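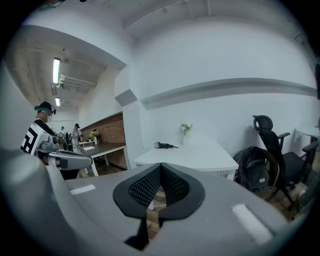
*The long desk stands along the exposed brick, with yellow and green flowers in a small vase.*

# Living with a brick wall

An old brick wall is often the reason people take a room, and within a month it is the thing they complain about. It soaks up light, sheds grit and refuses to hold a nail where you want one. The workroom we visited for this issue has a good stretch of red brick, a long desk, a white table and a few flowers. The room works well on a small budget, and most of what has been done in it can be copied at home.

The desk is the piece that does the most. It has a dark brown wooden top on white legs, and it runs lengthwise along the bricks. Dark timber and red brick are close in weight, so a heavy desk with matching legs would have made that side of the room gloomy. White legs let it sit more lightly. Anyone with a dark top already in the shed can get the same effect with a set of painted legs and an afternoon.

We priced the idea three ways. A secondhand timber top with new steel legs came in at $400, including a coat of hard-wearing satin. The Jornero trestle set, which is sold without a top, costs $69 a pair and comes in white or charcoal. The Drudetti desk is the one to buy if you don't want to do any work at all, though the wait for delivery is 7 weeks and the dark finish marks easily. A hot mug will leave a ring on it. Use a coaster or get used to rings.

## Sealing the bricks

Bare brick drops dust. You will find it along the back edge of the desk, in the keyboard and on every sheet of paper you leave lying about. Vacuum the wall with a soft brush first, then again the next day. Brush out any loose mortar and let a tradie look at it if it comes away in lumps.

After that, use a breathable matt sealer, and try it on a low corner before you commit. Gloss sealers make old brick look like a pub from the eighties. Owen sells a water-based one in 4 litre tins that dries without much colour change, and it can be put on with a wide brush. Work it into the joints. Old walls need to let moisture out, so don't be talked into anything sold as a waterproof coat unless a builder has told you to use it.

Leave a gap between the desk and the wall, wide enough for a hand. Cords can drop down behind, and you can get a vacuum nozzle in without shifting the furniture.

## A white table for the messy jobs

Every workroom needs one surface with nothing permanent on it. A plain white rectangular table against a white wall suits handling cloth, where you want to see the true colour of what you have. Pale pinks and lavenders are hard to judge on dark timber, and black shows every bit of lint the moment it touches white.

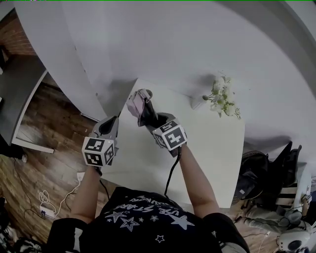 *Black and pale fabric over the white table, and white artificial flowers to the right.*

Standing height is better than sitting height for folding and sorting. If your table is too low, raise the legs on blocks before you spend money on a new one. Modirik makes an adjustable frame that takes any rectangular top, and it locks firmly enough to lean on. Ours has had heavy use since August and hasn't developed a wobble.

White laminate and painted tops should be wiped with a damp cloth and a drop of dish soap. Dye from dark fabric can transfer if the cloth is damp, so keep wet washing off it. For marks that won't shift, bicarb on a cloth is usually enough. Go gently on paint.

## Flowers, real or otherwise

Colour goes a long way against brick. Yellow and green are the easy choice, and a small vase is plenty on a working desk. Big arrangements end up on the floor by morning tea.

The artificial ones are a matter of taste. White flowers with pale green stems look best against something darker, and on a white table they tend to fade into the background. They also collect dust, so give them a shake outdoors – a hair dryer on the cool setting will deal with the rest. Fresh stems beside a brick wall will want their water topped up more often in summer, particularly if the wall takes the afternoon sun.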